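Chapter 6
What Counts as Clean?

Most people will tell you they know a clean room when they walk into one. Ask them how they know and the answers get thin fast. It smells right. It looks right. My mother would have approved. None of these is evidence, and a good part of the cleaning trade, both the products and the services, has been built on the fact that customers seldom ask for any.

This chapter looks at the claims made about household cleaning and at what it would take to believe them. We start with the word itself. In everyday talk, "clean" covers at least two different things. One is the removal of soil you can see or feel: dust, grease, crumbs, spilled flour. The other is a drop in the number of living microbes on a surface. The two are related, but a surface can pass one test and fail the other. A scrubbed cutting board may still carry bacteria. A dusty bookshelf in a dry room may be no threat to anyone.

Advertising slides back and forth between the two meanings. A spray is shown lifting a stain, and the voice-over talks about germs. The viewer is left to join them up.

Powders and crumbs make a useful first case. They are dry, they are easy to see on a dark surface, and there isn't much mystery in how they move. Push a fine powder with a hand or a cloth and some of it is picked up, some is shoved along, and some is pressed into a thin film. The film is harder to see under dim light, and this alone accounts for a good many satisfied customers.
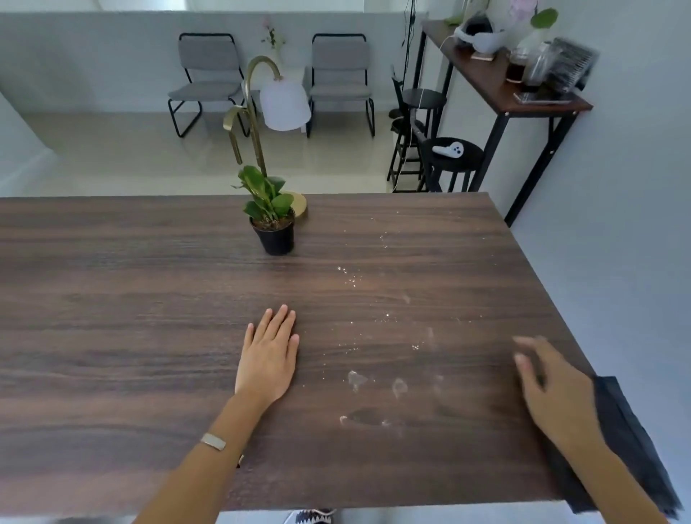 6.1 The Helham Survey

Consider a study that is still quoted in sales brochures. The town of Helham mailed a questionnaire on cleaning habits to its households and got 2,276 replies. Homes that reported wiping kitchen surfaces daily also reported fewer stomach complaints over the winter. The maker of a cleaner called Plarkoment put the result on its label by January.

Benedek Hegyi, who reanalyzed the replies, was not impressed, and his objections are worth learning. People were asked to rate their own cleaning. They were asked to remember their own illnesses. Those who wiped daily also tended to have smaller households, and smaller households have fewer people to bring a bug home. Once Hegyi set aside the incomplete forms he had roughly 2,000 left, and when he compared homes of the same size the difference shrank to almost nothing.

Does this show that wiping is useless? No, and Hegyi never said so. It shows that this survey could not tell us either way. Keep that distinction in mind when we reach the Ladefoged trial in section 6.3, where surfaces were swabbed before and after cleaning and the people doing the swabbing had no idea which cleaner had been used.

Before reading on, write down how you would decide whether your own kitchen counter is clean. Be specific about what you would measure, and what result would change your mind.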